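Notes on the card sorter bench, revised 2025-03-30

These tips cover the small pick-and-place arm we are building at the shared workshop in Grastesville. The arm lifts trading cards one at a time and drops them into a divided cardboard tray. The controller is a Karkix board, the sorting script is called Pană, and the suction lift is a Sukitell kit with the stock cup.

## Desk layout

- Put the tray at the front left and leave it there. Mark two corners on the desk with masking tape so it goes back to the same spot after someone borrows the surface.
- Keep the laptop on the side opposite the arm, lid toward the arm. Screen glare on glossy cards produces false reads.
- If two desks are pushed together, do not run the arm's travel across the seam. Ours differ in height by less than the thickness of a card sleeve, and that was enough to tip a card off the cup.
- Phones stay clear of the drop zone. A dark glass rectangle reads as an empty slot under the current threshold.

## Power

Set the power strip at an angle so the larger plugs do not block their neighbors. The controller goes on the strip; the pump gets its own supply. Sharing one supply caused a voltage dip each time the pump started, and the controller reset 17 times in one evening before we separated them.

A power bank will run the controller for bench tests. Most banks shut off at low draw, so check yours with the arm idle before you blame the code.

Tie up any cable that hangs below the desk edge. A chair caster will find it — usually in the middle of a calibration run.

## Preparing the tray

1. Cut dividers from single-wall cardboard. Double-wall takes up too much of the compartment.
2. Make each compartment 3 mm wider than the card. Less than that and cards hang on the divider.
3. Run a strip of packing tape along the top edge of each divider. Raw cardboard frays and leaves dust on the suction cup.
4. Hold the tray by its rim when adjusting it. Pressing on a divider shifts the whole row.

## Calibration

Load only the front section for the first pass. Use cards of one color family, since the script compares each card against the average of the last few. Mixed artwork on the first pass gives a poor baseline.

Jog the arm by hand to the first slot, save the position, then do the same for the last slot. Pană fills in the ones between. With our tray the lift height is 102 mm and the pick speed is set to 149 in the config file. Higher values work until the cup wears, then cards start to swing.

Wipe the cup with a damp cloth before each session. Do not use alcohol on the stock cup; ours stiffened and lost its seal.

## Still open

- Sleeved cards slip on release. A softer cup is on order for April.
- The script does not detect two cards stuck together. For now, fan the stack by hand before loading — a static charge builds up quickly over carpet.
- Tray position is still checked by eye at the start of each run.

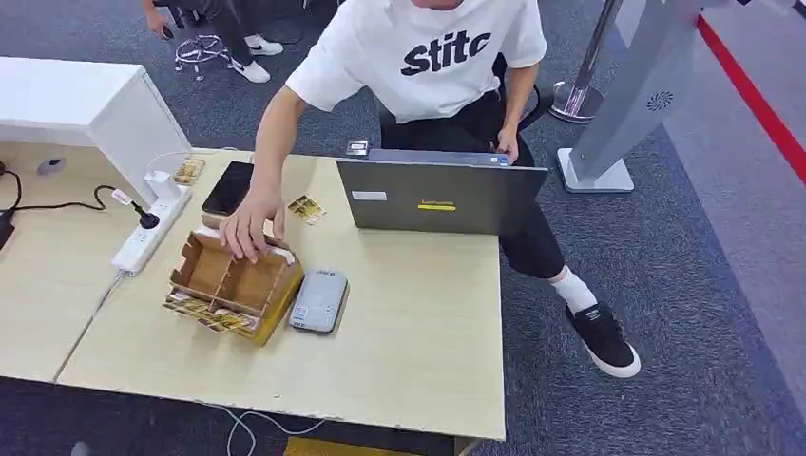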